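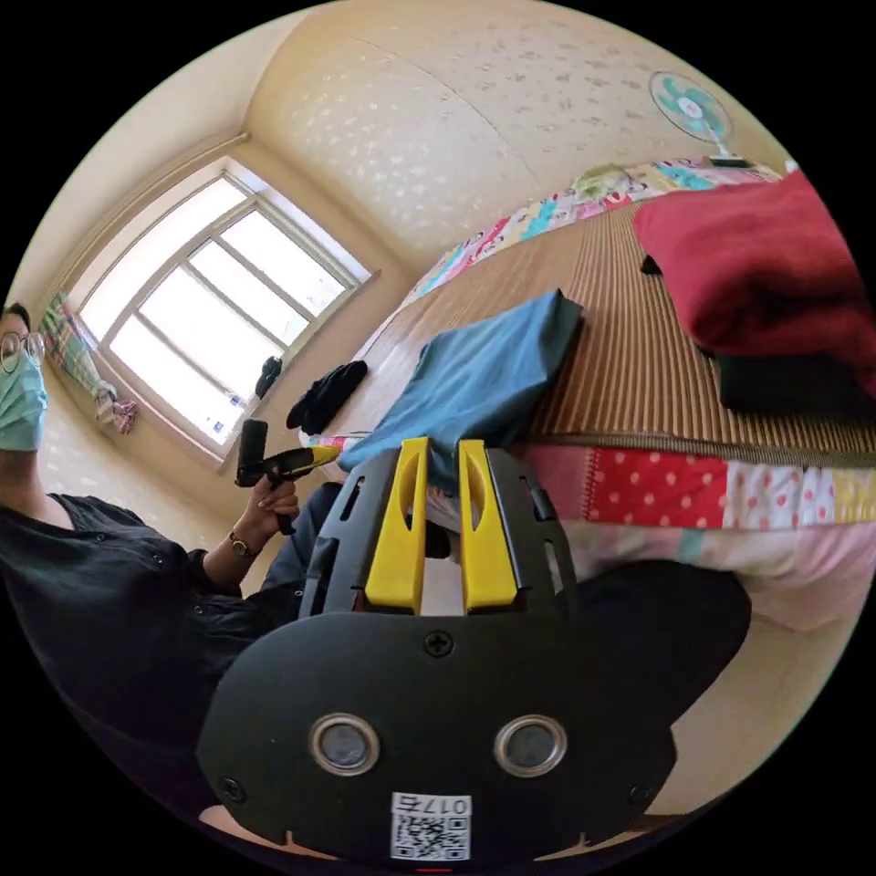 Which finger pads should the hand-held grippers carry in the second half of the project? We recommend the slotted pads from Rathjen for all garment work, and we ask to keep the flat Gimness pads only for boxes and bottles.

In this period we recorded 600 folding and lifting tasks with the two pad types, in bedrooms and not in our laboratory at Nutby. The flat pads lost the cloth more often when the fabric was thick at the seam. They are also slower to change – one pair takes 10 minutes, and the screws are small.

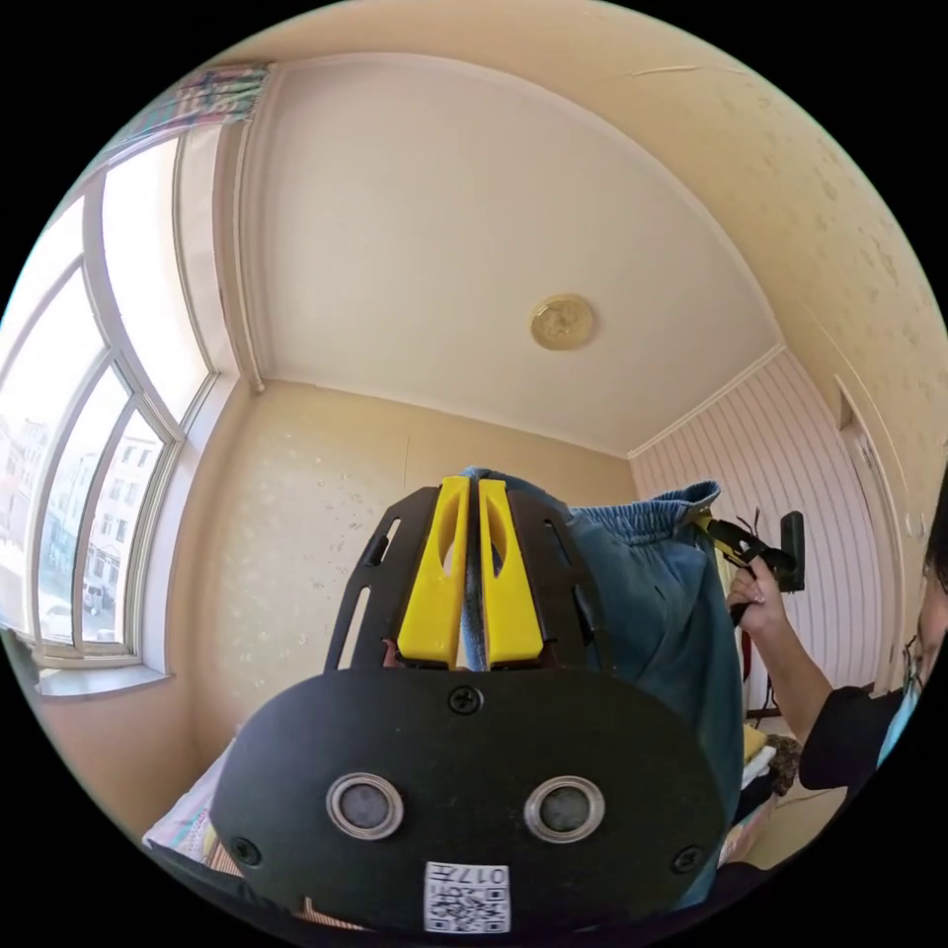
Heavy trousers remain our hardest class of garment. The weight goes to one side as soon as they are lifted, and the cloth turns between the fingers. For jeans we now work with a gripper in each hand: one pinches the denim between the yellow fingers, and the second comes in near the elastic waistband, where the fabric is gathered. This grasp will be our standard starting position in the next period, and Orla Ó Ceallaigh is writing the instruction sheet for it.

The Novent controller gave us one delay. After 45 minutes of recording it lost the time signal between the left and the right unit, and we had to repeat part of the work. A new firmware is installed, but we have not tested it long enough to report on it.

The plan is to reach 1,000 tasks by November. The budget is unchanged, except that we would like to move the money for spare flat pads to slotted ones. Please let us know if this needs a formal request.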